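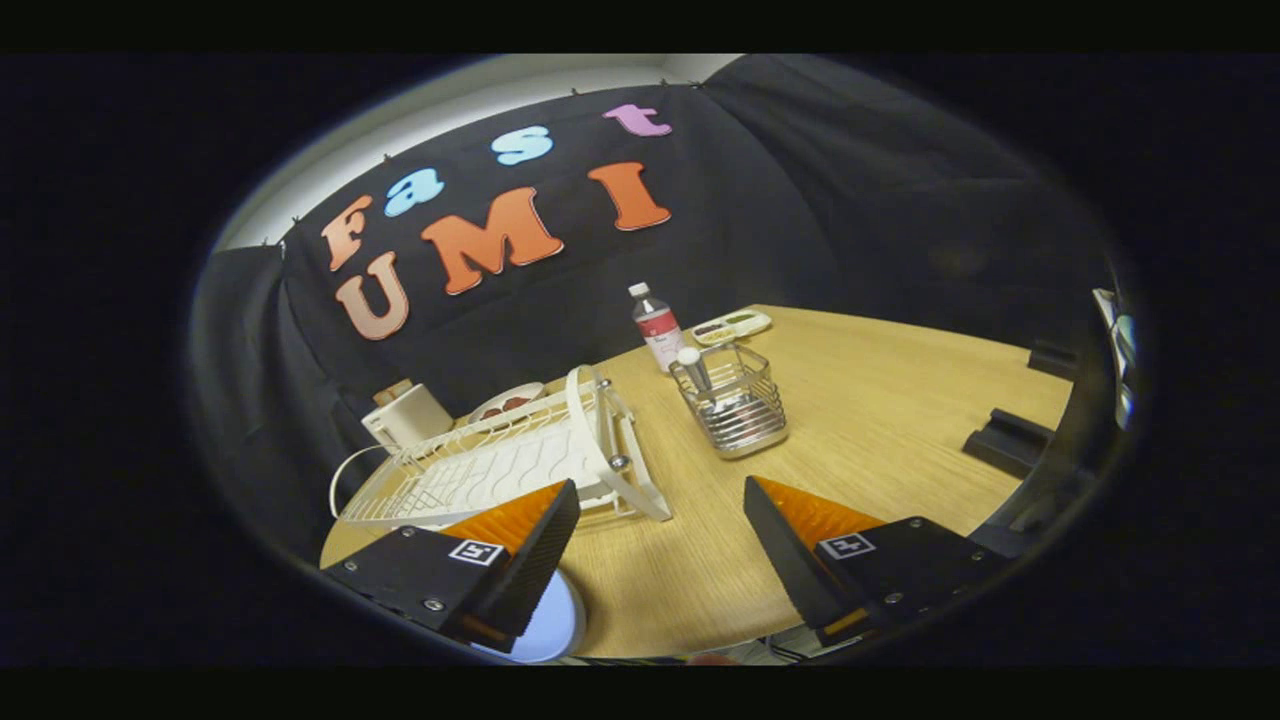 The dish rack test

My sister-in-law sent me another one of those articles last week, the kind that promises a machine in every kitchen before the kids are out of school. She wants to know if she should hold off on replacing her dishwasher. I told her to buy the dishwasher.

I have been reading about household robots for longer than I care to admit, and I keep a private yardstick for them. I call it the dish rack test. Take a white wire rack, a toaster with its cord lying wherever the cord feels like lying, a plate with food on it, a utensil holder and a plastic bottle. Put them on one table. Now ask the machine to tidy up the way a bored twelve-year-old would, without being told what each thing is for.

A rack looks like the easiest item on the table, and I think it's the worst. Wavy rails give you a slot that isn't quite a slot. A plate goes in at a slant, catches on the wire, and you give it that small twist you've never once thought about. Your wrist does it while you're talking to somebody. For a two-fingered gripper with ridged orange pads, that twist is a whole research problem, and I say this with some respect for the people who spend their days on it.

The current idea is to stop programming the motions and collect them. A person holds the gripper and does the chore by hand, over and over, with a camera riding along, and the recordings are used to teach an arm later. "Fast UMI" goes up on the wall in foam letters, the black cloth gets clipped, and somebody starts moving kitchenware. I like this approach better than most. It at least begins with a person who knows how to put away a fork.

What I don't like is the jump that comes after. Jagadeesh Gowda, who I used to work with at Istivance and who still does automation for a living, talked me through it on the phone. His shop put an arm on a packing line at a place called Clurnix. Same carton, same height, same lights, all day long. It took 52 days to get it running without a person standing next to it, and that was for one box! When they changed carton suppliers in December, they lost most of a week.

I asked him what he'd charge to have the same arm empty a dish rack in a stranger's house. He laughed for a while and then asked if the stranger had children.

That's the gap I keep coming back to. A shop floor can be bent to suit the machine. You bolt down the table, you paint the lines, you tell people where to stand. My kitchen in Estero has had the toaster in three different places this year, and my husband stores the potato peeler wherever he was standing when he finished with it. A table against a black cloth is a good deal friendlier than that, and it's still hard.

I watched a demo video over the summer from an outfit named Amin. Their arm picked up a cup and set it down, very smoothly, and the caption said the system had learned from 1,122 recordings. Fine. I'd like to know how many cups. I'd also like to know what happens when the cup has an inch of cold coffee in it, or when the handle is facing the wall. The video was 30 seconds long, and there was a cut in it.

I'm not saying it can't be done. The vacuum in my hallway does a decent job as long as I pick up first (my mother finds this hilarious, since picking up is the part she wanted help with). Somebody will build a machine that can load a rack, probably a slow and expensive one, and I'll go look at it if they let me bring my own plates.

A reader asked in the comments last time what would change my mind. Show me 20 kitchens that the machine has never seen, no cuts, with the toaster cord left alone. I'd watch the whole thing.

The dishwasher arrives Thursday week, by the way. She went with the quiet one.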